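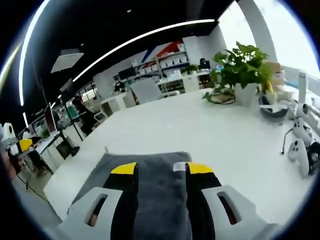
Fultmont Shared Workspace: Surface Cleaning and Storage Program
Progress report to the program manager, second period
Prepared by Shobha Kamath
Date: 08/05/2018

1. Purpose of the period

The work in this period had two aims: to bring the shared tables under a fixed wiping routine, and to finish labeling the storage boxes behind the desks. The first aim has been met. The second has been met in part, and the remaining work is set out in section 4.

Spending to the end of July stands at $2,239 against the approved budget. The largest items were cloths, label stock and replacement lids for storage boxes. No funds were moved between budget lines.

2. Table surfaces

The white tabletops show dust and hand marks quickly, and the old practice of cleaning on request left long gaps. Tables are now wiped at the end of each working day with a gray microfiber cloth. The method is a dry pass first, then a damp pass, then a second dry pass along the edges. Spray is applied to the cloth and never to the table.

Kumaresan Rao tested 2 cloth types before the order was placed. The thinner cloth dried faster but left lint on the white finish after several washes. The thicker one, sold under the Flakia name, left less lint and was selected. The order was for 36 cloths, which allows one set in use, one in the wash and one in reserve. Cloths are washed without softener. Three have been withdrawn because of frayed edges.

The main difficulty remains the objects kept on the tables. A shared table may hold a potted plant, a cardboard box, game controllers and their cables at the same time, and a full wipe requires all of these to be lifted. Staff doing the wipe were at first working around them, and the surface under plant pots and boxes was being missed. The instruction now reads as follows:

Move small items to one end of the table. Wipe the cleared end. Move the items back and wipe the other end. Lift pots and trays and wipe beneath them. Coil loose cables before wiping and do not pull them across the surface.

Controllers and other hand-held equipment are wiped with a dry cloth only. Items found switched on are left on.

3. Plants

Plants on the tables and counters were included in the program at the request of Keabetswe Motaung, who had recorded water rings on two tables. Watering is now done at the sink and pots are drained before they are returned. Leaves are dusted once a month with a separate cloth, marked at one corner so that it does not return to general use. No new rings have been recorded.

4. Shelving and storage boxes

The white shelving units hold white storage boxes of the same general type, and without labels the contents could only be found by opening them. Labels have been fitted to the boxes on the upper shelves. Each label gives a contents line and the name of the team responsible. The label stock came from Ornatetti and has held well on the smooth face of the box. It lifts at the corners on boxes with a textured face, and a different adhesive will be needed for those.

The lower shelves are outstanding. Two teams have not returned their contents lists, and Narayanan Fernandes is following this up. Boxes with no known owner have been set aside on a single shelf and will be opened at the end of the next period. A first check found mostly spare cables and packaging.

5. Cardboard

Delivery boxes left on tables were the most common cause of an incomplete wipe. A collection point was set up near the entrance in July. Boxes still in use are to be marked with a name. Unmarked empty boxes are flattened and removed at the end of the day. Use of the collection point has been uneven - the desks nearest the entrance use it regularly, those by the windows much less so. A second point is proposed.

6. Work planned for the next period

- Complete labels on the lower shelves (Fernandes, Kamath)
- Trial of stronger adhesive labels, 4 samples requested from Kotian (Rodrigues)
- Second cardboard collection point, near the windows (Motaung)
- Cable trays under the shared tables, subject to a quote (Rao)

7. Decisions requested

Approval is requested for the second collection point and for the purchase of cable trays if the quote falls within the remaining equipment line. Muthu Rodrigues will send the quote separately. The wash schedule for the cloths can continue under the present arrangement and needs no decision.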